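plovudik-resenas: README

8 de octubre de 2018
Por el mantenedor del repositorio

Subo por fin la colección de fichas de libros sobre discapacidad y política que llevaba meses prometiendo. Son 994 fichas, todas en español, de ensayos, memorias y manuales que tocan de alguna manera la política de la discapacidad: leyes de dependencia, escuela inclusiva, accesibilidad, sordera, salud mental, vida independiente. Empezó como una hoja de cálculo para mí (quería saber qué me faltaba por leer, y me faltaba casi todo) y se me fue de las manos.

## Qué hay dentro

Un archivo principal, `fichas.csv`, en UTF-8 y separado por punto y coma. Cada fila es una edición, ojo, no una obra. Si un libro salió en tapa dura y luego en bolsillo, aparece dos veces. Las columnas:

- `id`: número interno, no significa nada
- `isbn`: sin guiones; vacío en 91 fichas, casi todas de folletos y actas
- `titulo` y `subtitulo`
- `editorial`
- `anio`: el de la edición, no el de la obra original
- `tema`: uno de siete valores, ver más abajo
- `resumen`: texto mío, entre dos y cinco frases
- `lengua_original`

En la carpeta `extra/` están los resúmenes largos en Markdown, para los títulos que leí enteros. Son pocos, lo aviso.

## De dónde salen los datos

El grueso viene del catálogo de la librería Hulden, que me dejó copiar a mano sus fichas de la sección de ciencias sociales. Otra parte sale del boletín de Leinonen, una distribuidora pequeña que ya no lo publica en papel. Lo demás lo fui sacando de las páginas de créditos de los propios libros, en bibliotecas y en mi casa, con una paciencia que no sabía que tenía.

Los resúmenes NO están copiados de las contraportadas. Los escribí todos yo, algunos muy tarde por la noche, y se nota!

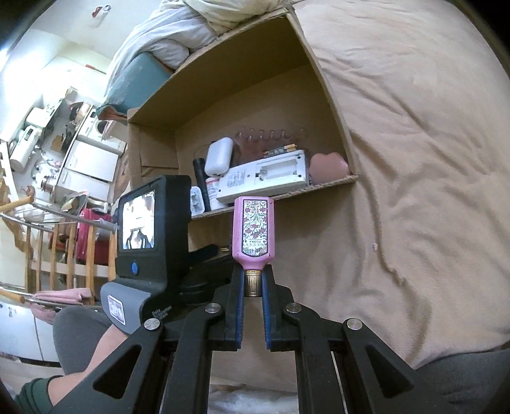 Frasco rosa de Gucci Flora, boca abajo, delante de una caja de cartón abierta.

## Cómo puse los temas

Los siete valores de `tema` son: educacion, empleo, salud, derechos, cuidados, historia y memorias. Solo se admite uno por ficha. Sé que es discutible (una madre que cuenta su pelea con el colegio, ¿es educación o memorias?) y en los casos dudosos miré qué ocupaba más capítulos. Si no lo tenía a mano me fié del índice. Los de salud mental los metí al principio en su propia categoría y en febrero los repartí entre salud y derechos, así que si tienes una copia vieja los números no te van a cuadrar.

## Cosas que están mal o a medias

- Hay unos 2000 caracteres raros repartidos por los resúmenes, herencia de una conversión mal hecha. Las eñes ya están arregladas, las comillas angulares todavía no.
- Casi nada de antes de los ochenta.
- Muy poca cosa publicada en América Latina. Es el agujero más feo de la colección y el que más ganas tengo de tapar.
- El autismo y la sordera están mucho mejor cubiertos que la discapacidad física, por pura afición mía.
- Algunos libros antiguos usan en el título palabras que hoy no usaríamos. Los títulos los dejé como están; en los resúmenes uso el vocabulario actual.
- No hay precios ni disponibilidad. Me los han pedido varias veces y no pienso ponerlos, caducan en dos semanas.

## Uso

Se abre con cualquier hoja de cálculo. Si lo importas en Wirham, marca la casilla de «campos con saltos de línea» o te partirá los resúmenes por la mitad (a mí me pasó dos veces antes de enterarme). No hay instalador ni script ni nada.

## Licencia y correcciones

Los resúmenes, CC BY 4.0. Los datos bibliográficos son de todos, úsalos como quieras. Para corregir algo abre una incidencia con el `id` de la ficha y, si puedes, una foto de la página de créditos. Las propuestas de libros nuevos también van por ahí, con el ISBN por delante, por favor.

Entradas recientes

plovudik-resenas: lista de ediciones repetidas
Qué hago con los libros sin ISBN
Notas sobre el boletín de Leinonen
Importar CSV en Wirham sin romper nada
Lecturas de febrero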